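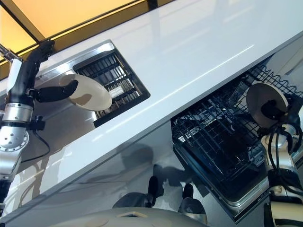 Tircombe test kitchen sets out its robot buying plan, and you can borrow it

Tircombe, Jan 16, 2022 - We've been promising to share our sums and our thinking on kitchen robots for a while now, and I'm pleased to say the plan is finished! From today, anyone running a small canteen, a guest house or a community kitchen can ask us for a copy of the Arnberg Planning Pack, free of charge.

I run the Tircombe test kitchen, so I'll tell you how we got here. When we first talked about buying a two-armed robot for the washing-up end of the kitchen, I did what most people do and looked at the price of the arms. Big mistake. The arms were one line on the page, and by the time we'd finished there were 13 lines (some of them very dull, all of them costing money).

Plates are the job we planned around. Two arms can deal with one each, say one at the dishwasher and one at the rack in the worktop, so you want to think about reach and elbow room before you think about anything else. Measure with the dishwasher door folded down and the racks pulled out! We drew our first floor plan with the door shut and had to start again.

Then there's the money that doesn't go on the robot. Spare grippers, for one. Our budget has room for two spare pairs, and I'd fight anyone who tried to cross that out. Training time is in there as well, along with a service visit every September and a bit put by for chipped crockery. We've spread the whole lot over three years, and the pack shows the same plan over seven for kitchens that would like smaller yearly amounts.

We asked two suppliers, Stirent and Uibo, to quote against the same list of tasks. I can't say enough good things about doing it that way - you get prices you can lay side by side, and the gaps show up fast. One quote left out fitting altogether and the other had it tucked into the delivery charge. The task list is in the pack, so please pinch it and change whatever you like. 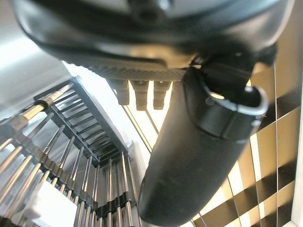 Close work at the Tircombe test kitchen: gripper, slotted black rack and metal rods, with the window blinds behind.

We haven't signed for the second robot yet. That decision comes in September, once we've been through the running costs properly, and I'll put the figures out whichever way it goes. If your own kitchen has done something like this and your budget looks nothing like ours, I'd love to see it.

To ask for the Arnberg Planning Pack, write to the Tircombe test kitchen and mark your letter "Planning Pack". Tell us how many meals you serve and how much worktop you've got, and we'll send the version that fits best. Press visits are welcome by arrangement.

Ends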